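FOR IMMEDIATE RELEASE

Plidgate Parents Question Kosgate Plan to Move Children's Speech Therapy Online

VILLANUEVA, 7 March 2023 – The Plidgate Family Network, a group of parents whose children get speech and feeding therapy at home, is asking Kosgate Children's Services to hold off on its switch to video visits until it can show that the visits work for kids under six.

Kosgate told families in November that most home visits would become 38-minute video sessions. The letter called the change "an exciting step forward for busy households." It did not say who had asked for it.

"We are busy, that part is true," the network said in a statement. "But a four-year-old who won't look at a therapist sitting on the rug is not going to look at one on a tablet. So the parent ends up doing the session, and the bill stays the same."

Kosgate has pointed to a trial at its Domton office as proof that children do just as well by video. The network has read the summary, and it runs 2 pages. It does not give the ages of the children, how many dropped out, or what "progress" was measured against. Requests for the full report have gone unanswered.

The network does not oppose video visits for families who want them. Some members live a long drive from the clinic and were glad of the option during flu season. What they want is a choice, made child by child with the therapist in the room, and the right to go back to home visits without starting over on the waiting list.

More than 300 families have signed a letter asking for that choice in writing. Kosgate has said it will "take all feedback on board." Parents heard the same words when evening appointments were cut – and the evening appointments did not come back.

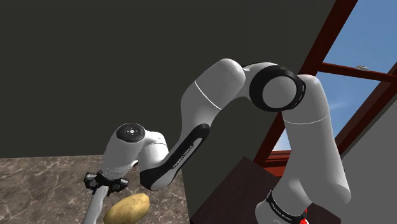
The network will hold an open meeting for parents at the Villanueva library later this month. Copies of the letter and the Domton summary can be requested by mail from Plidgate Family Network, P.O. Box 1844, Villanueva.

###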